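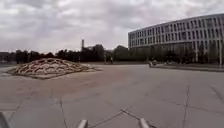

Sevar Plaza

Sevar Plaza is an open paved square on the edge of Bavbridge, bounded by trees and known locally for the low lattice dome that sits directly on its paving. The dome is built of curved, light tan wooden strips that cross to form rounded openings like fish scales. It is much wider than it is tall, and one side tapers out along the ground. A tall, slender chimney or tower rises beyond the trees and is used as a landmark by people walking in from Lirnby.

Paving

The plaza is surfaced in large gray concrete slabs with thin, dark joints between them. The layout is not a plain grid – straight joints run the length of the square, others fan out diagonally, and a long, shallow curved seam crosses them.
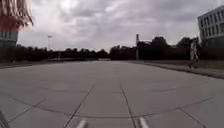
2 min read

The slabs carry no painted markings in this part of the square. Multi-story buildings stand on both sides, the one on the right light gray to off-white with regular rows of windows.

The paving dates from the Manalastas scheme, which replaced a gravel parade ground of 1749 square yards and a row of sheds. Work began in January and was done in 4 stages, starting at the Lirnby end. Slabs were cast in place. A total of 1181 were poured, and 35 of them were later cut out and recast after drainage pipes were relaid.

Edges and planting

A raised curb and a narrow verge separate part of the paving from the trees. The tree line is uneven in height, with taller clusters in places. Mowing and leaf clearing are handled by the town of Bavbridge.
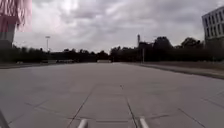 The paving and verge, with the tree line at the far end.

See also: Lirnby Road; Manalastas scheme

Last edited 7/6/22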